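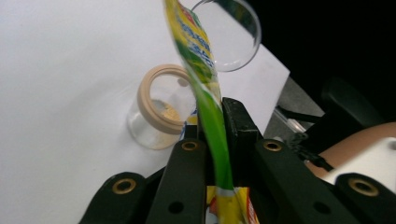
Plastance: soft packaging at home
Progress report to the Fairclough fund
Prepared by Junpei Morikawa, Brurkham
For Anju Prajapati
31 March 2023

1. Where we are

The grant was for finding out whether people will empty and sort soft plastic packaging at the kitchen table if they are given somewhere to put it and a short set of instructions. We have 20 households signed up. The first collection is in and the table sessions have started. I would call the work on schedule, with the warning that the schedule was generous to begin with.

I am less sure than I was in the application that the question has a useful answer. The application says that households "want to do the right thing and lack only the means". I wrote that sentence and I would now take it out. What we have so far suggests that people have the means, more or less, and find the job dull and sticky.

2. What came in

The first collection produced 139 items. Most were snack packets and sachets, followed by pouches with spouts, then bread bags and film lids. I expected more film lids. Several households told us they had rinsed everything. Some of their bags say otherwise.

Sachets are the worst of it. Anything with powder inside keeps some back in the bottom corners and along the seal, and once the packet has been squeezed and crumpled the powder stays in the folds. We have been tipping what comes out into small glass jars so that it can be seen. A thin patch of yellow powder in the bottom of a jar doesn't look like much, and perhaps it isn't much. The trouble is that the sorting firm we spoke to, Trenavero, would not tell us how much residue they will put up with. Their reply was that packets should be "clean and dry". I have asked twice for something more exact and will ask again, but I would not build the next stage on getting it.

3. The table sessions

We lay a large sheet of pale paper over the wooden table before each session. It shows up spills, it can be folded up with the mess inside, and it costs very little. It is the one part of the method I would recommend to anybody without a second thought. The first sheets we bought were too small and crumbs went down the sides.

People sit down to a mixture of things: packets, pouches, clear plastic cups, small jars. They are asked to empty, flatten and put into groups. We note how long it takes and what gets given up on. The clear plastic causes more argument than the printed plastic. A cup with no mark on it could be one of several things, and our instruction sheet tells people to check the mark on the base, so it is no help at all with a cup that hasn't got one. I have rewritten that line. The new version says to put unmarked items in the "don't know" tray, and the "don't know" tray is now the fullest.

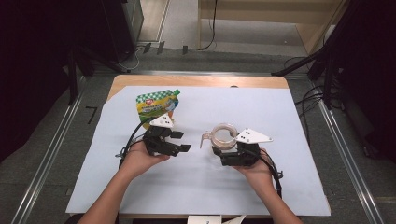
Spouted pouches need a section of their own in the final report. The cap and the pouch are usually treated as separate things by the people who take them in, so we ask for the cap to be taken off. The spout itself stays, being fixed in, and it takes a good pair of scissors and some patience to get it out. Most people stop at the cap. I can't blame them. If the spout has to come out before the pouch is worth anything, then I don't believe home sorting of pouches will happen on any scale, and we should say so plainly in June.

Tape is a smaller nuisance. Clear tape gets used to bundle flattened packets together, which people do to be helpful, and then the bundle is rejected for having tape on it. The instructions now ask for no tape. We still use it ourselves.

4. Things that did not work

The printed guide. It ran to 15 steps and people read perhaps the first few. It has been cut to one side of paper with fewer words, and I would like it shorter again.

The countertop bins. Ten were lent out in the first round (I have it down as 10 in the budget, so the two do at least agree). They were too small for crisp packets that had not been flattened, and flattening was the step most often skipped. Two households were keeping onions in theirs when we called.

The diary. Asking people to write down each item as it is thrown away gave us neat pages for the first week and guesses after that. I do not propose to quote any figure from the diaries, however encouraging, and some of them are very encouraging.

5. Money

Spending is slightly under plan. The saving is nearly all from bins we did not buy. I would ask to move it to transport for the second collection, which was priced on the hopeful assumption that people would bring their bags to us. About half did.

6. Before the next report

A second collection from the same households, this time without the diary. More table sessions, with sachets and pouches kept apart so that we can time them separately. Another attempt at a straight answer from Trenavero on residue.

You asked when we last spoke whether the project could be extended to a second town. My advice is to wait. If the second collection looks like the first, a second town would tell us the same thing at twice the cost. If it looks a good deal better I would want to know why before spending anything on it, as people do behave well when they know somebody is coming round to look in the bag.

The next report is due in June. Receipts for this period are attached separately, apart from the one for the paper, which I am still looking for.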